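Search this site
Enter keywords
Search

Minutes of the house meeting, Larnska shared workshop
6 Sep 2024 — by Janka Brabec
Print this page | Send by e-mail

The meeting started late, as the key to the upper room was missing. Minutes from July were accepted with one correction: the paint shelf belongs to the Zusia group and not to everyone.

1. Lost and left things
The metal bin is again used for everything people leave behind. Janka reminded that it was agreed for small items only, and for four weeks at most. Mr. Ondrejka asked what happens with sunglasses, because they can be expensive. Decided: glasses and keys go to the office drawer, the rest stays in the bin. Cups go back to the kitchen the same day. It was mentioned that the bin is quite scratched inside. A new one costs 36 euros. The meeting did not want to pay this now.

2. Table in the front room
The bin stays on the wooden table until the shelf is repaired. Jirkeo will send the brackets, the date is not confirmed yet. Two members would prefer the bin on the floor — no vote was made.

3. Cleaning of the carpet
Offer received for around 100 euros. Janka will ask for a second offer. Please do not move the table before it is known who comes.

4. Various
The kitchen light is still blinking. The window key must be returned to the hook after use. Labels for the drawers are ordered, 10 pieces.

Next meeting: to be announced on the door.
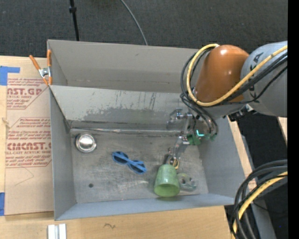
Bin on the table, with the sunglasses and the green cup.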